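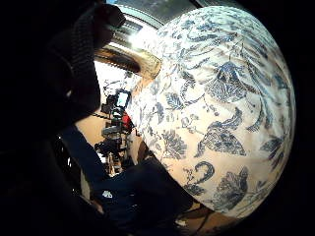

Jurnstead bench notebook, Vistus project
19 November 2020

I've been meaning to write our house rules down properly since August, when we first started arguing about them over the sink, and today I finally had a quiet hour and a pot of tea, so here goes. Some of this is in the old Sanna handbook and some of it has only ever lived in our heads. If you disagree with anything, please write in the margin, I would much sooner read a grumpy note than find out in spring that we've all been doing it four different ways!

Why I'm fussing

I went back through the Vistus recordings this week, all 3,149 of them, and 435 had to be set aside. Roughly half of those came down to markers: a hand or a sleeve over the pattern, or a glare patch from the window, and then the tracker loses its place and guesses. The rest were a mixed bag of clocks that had drifted, gloves put on without the zero pose, and a few where I couldn't read my own handwriting in the log (sorry, all mine).

Gloves and cubes

Zero pose first, every time the gloves go on, even if you only took them off to answer the phone. Flat hands, palms down, count slowly to 4, then log it. Run a thumb over the white markers on the backs and fingers and press down anything that feels lifted. Sleeves stay clear of the glove cuffs — I know it's cold by the glass in the mornings, wear a vest.

With the cubes, hold them by the edges where you can and leave at least one printed face open to the fixed camera. When you work with one cube, the other stays put on the cloth as the reference, and it doesn't get nudged along to make room. We had today's at the back edge, left of the vase, with the flowers up behind and the other cube in the right glove, and I was pleased with that arrangement. The patterned cloth is fine, by the way. I had my doubts about all those blue birds and flowers, but the Wevura tracker hasn't once taken a bird for a marker.
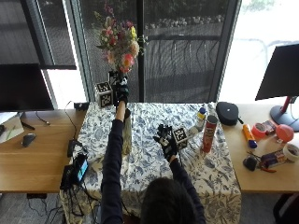

Breakables

Anything ceramic or glass gets moved with a whole hand around it, slowly, and set down before the other hand starts on something else. Check what's under the rim before you lower it, a cable there is enough to make a big pot rock. If you feel it slip, forget the recording and save the pot. A spoiled clip costs us a few minutes and a line in the log.

Side desks

Pliers, tape and packets belong on the side desk during a take, and only the things on the object list belong on the cloth. If something extra creeps in, leave it where it is until the take ends and then write it down. Reaching in halfway through is worse than the stray object was. Cables go over the front edge in bundles, and please look down before you push your chair back.

Still open

Do we want blinds? The low sun really is a nuisance on bright days, but I like seeing the shrubs, and I suspect a move of the fixed camera would do just as well. I'll try it next time I have the bench.

Also need: fresh cube faces printed on the matte stock, a spare pair of glove liners, and a pen that stays with this notebook.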